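Section 7: Swapping and comparing hands on the Tavlow arms

Right, so you've got both arms bolted on, the head camera is talking to the controller and nothing is flashing red. Lovely! Now comes the bit I enjoy most, where we try one set of hands against another and find out which of them you'd want to live with. I'm writing this for the Tavlow two-arm kit with the Lalley controller, but most of it carries over if you have the older Leblanc box (the menus have different names and the fan is louder).

You'll need:
The hands you want to compare, in pairs
The 3 mm hex key from the kit lid
A spare pair of sleeves or gloves
Something large and awkward to pick up
A notebook – paper, please, the tablet always goes to sleep at the wrong moment

Taking the old hands off

1. Send both arms to the Park position from the Lalley front screen and wait for the double beep.

2. Press the stop button. Leave it pressed in until step 7.

CAUTION: Parked arms still hold themselves up with power on. Don't put your fingers near the wrist until the stop button is in and the wrist light has gone out.

3. Undo the wrist strap, then slacken the wrist screws a little at a time, going round in a star pattern. Support the hand from underneath with your other palm. They're heavier than they look and I've dropped one on my foot.

4. Unplug the data lead by its collar. Pulling on the cable itself is how I came to own a spare cable.

Fitting the new ones

5. Line up the notch on the hand with the notch on the wrist plate and push until it sits flat. If it rocks, take it off and look for grit.

6. Tighten the screws in the same star pattern, plug in the data lead and do the strap up again. You want it snug, with enough slack for the wrist to turn fully both ways.

7. Release the stop button, open Hands on the controller and choose Find New. It takes 12 seconds or so on a good day, and if you get "Unknown hand" just run it again before you start worrying.

NOTE: The controller remembers the grip settings from the last pair. Clear them! I once spent a whole afternoon in March deciding that a perfectly good hand was rubbish when it was running on the two-jaw gripper's numbers.

Running the comparison

8. Set the grip limit to 16 on both sides and the arm speed to Slow. Those are units on the Lalley's own scale, so don't go looking for newtons.

9. Start with a small part, one hand at a time, then move to a big part with both hands together. Keep the order the same for every pair you test or your notes won't mean much.
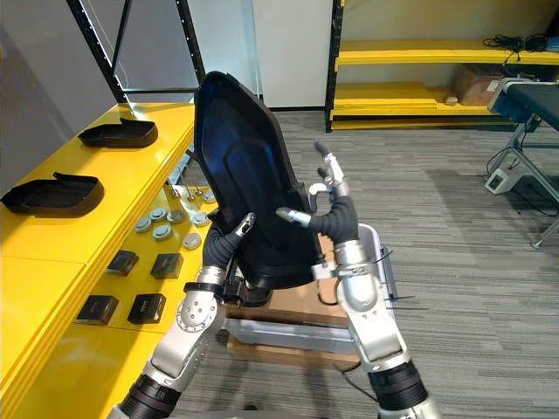
Two-handed holds are where the differences between grippers really show up, so give them most of your time. A plain two-jaw gripper wants an edge to pinch, and if there isn't one where you need it you're stuck with a clumsy angle. Fingered hands give you more choices. With a big tapered shell like the black one, I look for the left hand wrapped round the lower side and the right one opened out flat against its own side, with a finger reaching in to press on the recessed panel. Corinne Whitlock, who taught me most of this at Udstead, would have you go for the rim every time – we've never settled it, so try both and write down which you prefer.

10. Hold the part still for a slow count, then tilt it a little towards the robot and back again. Watch the fingertips during the tilt. Any creeping at all goes in the notebook.

11. Lower the part into the crate, open the hands and park the arms.

CAUTION: Always open the hands one after the other, with the part already resting on something. If you open both at once in mid-air the shell will land wherever it likes, and it'll take the nearest trailing cable with it.

12. Save the run under the name of the hand, not the date. After 500 runs you'll thank me.

If one hand keeps letting go early, check its glove before you touch any settings. A worn palm slips far sooner than a clean one. Spares and part numbers are in Section 9.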